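Natport Shared Offices
Workroom inspection checklist – Dunthorpe building, Room 17
Period: February
Items are marked OK, Fix or Watch. Comments go under the item.

FLOOR AND WALKWAYS

1. Floor clean, no spills or grit – OK
Swept before the 7:30 walk-through. One sticky patch near the door, wiped up during the inspection.

2. Floorboards sound, nothing lifting – Watch
Two boards inside the door have a slight rise at the join. Not a trip yet. Check again next month and mark the spot with tape if it gets worse.

3. Cables kept off walking routes – Fix
Cables on the floor need to be run along the wall or put under a cover strip. The cover strips are in the Kelmendi cupboard. The longer one has a split end, so trim it before use.

4. Walkway from desk to door at least 60 cm clear – OK
Measured at the narrowest point with the bins pushed back. The recycling bin had drifted out again and was moved.

DESKS AND SEATING

5. Desk stable, no wobble when leaned on – OK
Long desk checked at both ends. Feet adjusted last month and still level.

6. Desk edges and corners free of chips – Watch
Small chip on the underside at the window end. It can't be felt from a normal sitting position. File it smooth when someone has the sandpaper out.

7. Nothing heavy stored at the edge of the desk – OK

8. Chairs roll freely and hold their height – Fix
One chair sinks slowly. Tagged and moved to the hallway. The Tular replacement cylinder fits this model, part is on order.

ELECTRICAL

9. Plugs and leads undamaged – OK
All leads looked at along their full length. Test tags in date except for the desk lamp, see item 10.

10. Test tags current – Fix
Desk lamp tag has run out. Lamp unplugged and put on the shelf until it's tested.

11. No power boards plugged into other power boards – OK
Second month in a row. Please keep it that way.

12. Heater clear of paper and fabric – OK
The 2,000 watt heater stays on its own wall outlet. Don't share it with the kettle – that tripped the breaker in winter.

FIRE AND EXITS

13. Exit door opens fully from inside – OK
The closer is a bit stiff but the door latches.

14. Extinguisher in place and gauge in the green – OK

15. Exit sign lit – OK

16. Evacuation plan posted and readable – Watch
The plan is faded on the side that gets the afternoon sun. New copy to be printed in colour and hung on the other wall.

LIGHTING AND AIR

17. All ceiling lights working, no flicker – Fix
The tube nearest the door flickers for roughly a minute after it's switched on. Replace the tube first, then look at the fitting if it keeps happening.

18. Window opens and locks – OK

19. Vents free of dust – OK
Vacuumed the same morning.

FIRST AID AND STORAGE

20. First aid kit stocked and in date – Fix
Short on medium bandages, and the eye wash is close to its date. Both added to the supply list.

21. Shelves not overloaded, heavy items low – OK
Paper boxes moved from the top shelf to the bottom one.

FOLLOW-UP
Items 3 and 10 should be done before the room is next booked for a full day. Items 8, 17 and 20 can wait for parts and supplies, but write the completion time beside each one on the door sheet. Watch items carry over to next month's form. If the sheet on the door and this page don't match, go by the sheet and let the front desk know so this one can be corrected.
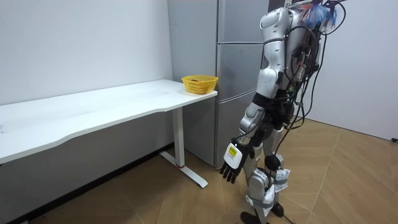 Room 17, items 3 and 5: cable on the wooden floor, long white desk at left.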